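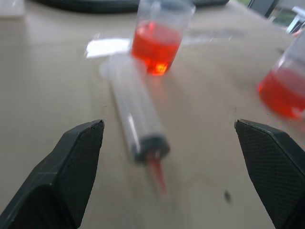 Durkurthorpe, 12/27/19

Gistow Cordials and Syrups

README for the recipe text collection

Gistow is a collection of 2,000 household recipes for fruit cordials, syrups, shrubs and other soft drinks made at home. The recipes were typed up from handwritten cards, notebooks and parish cookbooks. Each one is stored as plain text, with a row in a table that says where it came from and what goes into it.

The collection was put together for people who study food writing and for anyone who wants to build a search tool over old recipes. It can also be used just to look things up.

What is in the download

recipes.csv — one row per recipe, with the fields listed below
text/ — the typed recipe itself, one file per recipe, named by its id
sources.csv — one row per card box, notebook or cookbook
units.csv — the conversion table for old measures

The files are UTF-8 with Unix line endings. The CSV files use commas and put double quotes around any field that contains a comma. If you open recipes.csv in a spreadsheet, import the id column as text. Otherwise the leading zeros are dropped and the ids no longer match the file names.

Fields in recipes.csv

id: the recipe number, padded with zeros
source_id: matches a row in sources.csv
title: as written, including spelling mistakes
title_clean: the same title with spelling fixed
main_fruit: one word, lower case, singular (raspberry, elderberry, quince)
sweetener: sugar, honey, molasses, mixed or none
acid: lemon, vinegar, citric, tartaric, other or none
heat: yes if the liquid is boiled or simmered at any point, no if it is not, unclear if the recipe leaves it out
yield_text: what the recipe says it makes, in its own words
notes: anything the typist thought worth keeping, such as a stain over a word or a second handwriting

Empty fields mean the source did not say. They do not mean zero. A recipe with no sweetener has the word "none" in that field.

Where the recipes came from

There are 3 groups of sources. The Justbridge group is the largest and is mostly index cards. The Durkurthorpe group is made up of notebooks, many of them with household accounts and laundry lists on the facing pages; those pages were left out. The Troncoso group comes from printed booklets and has the cleanest text.

Owners gave permission for the recipes to be typed and shared. Family names and street addresses were removed from titles and notes. Where a title was only a person's name, title now reads "[name removed]" and title_clean gives a short label based on the main fruit, for example "Currant syrup". This is the one case where title is not as written.

How the text was typed

Recipes were typed line by line. Line breaks follow the source. Crossed-out words are in square brackets with an x in front, so a changed amount looks like this: [x two] three cups sugar. Words that could not be read are marked [?]. A guess at a word is followed by a question mark inside the brackets — [mace?] is a guess, [?] is a blank.

After typing, 80 recipes were picked at random and typed again by someone who had not seen the first version. The two versions were compared by hand. Most differences were in punctuation and capital letters. The ones that mattered were in fractions, which are hard to read in pencil, so treat a fraction in the Justbridge cards with some care.

Measures

Old measures are left alone in the text files. The table in units.csv gives a value in milliliters or grams for each one, but several are loose. "Teacup" and "wineglass" were never the same size from one kitchen to the next. "Gill" depends on the country, so the country column in sources.csv should be checked before converting. "Enough" has no entry.

Known problems

Some recipes appear more than once. Neighbors copied cards from each other, and booklets reprinted older booklets. Copies were kept when the wording differed at all. If you need a set without near copies, match on main_fruit and the first line of the method, then read through what comes up.

The word "shrub" is used for two things, a vinegar drink and a citrus drink. The acid field will usually separate them.

Cordials made with spirits are not included, although a few recipes end with a line about adding brandy. Those lines were kept.

The heat field is weak for the notebooks. Writers often skipped the boiling step, perhaps taking it as known. Do not use the field to decide whether a recipe is safe to store. None of the recipes has been tested, and many give keeping times that do not match current canning advice.

Changes in version 4

Added the last of the Troncoso booklets.
Split the old "souring" column into acid and notes.
Fixed source ids for one notebook that had been entered under two numbers in the November release.
Removed blank lines at the end of text files.

License and credit

The typed text and the tables may be used and shared for any purpose with credit. Please cite the collection as Gistow Cordials and Syrups, version 4, Durkurthorpe. Corrections are welcome — send the recipe id, the line as it stands and the line as you read it.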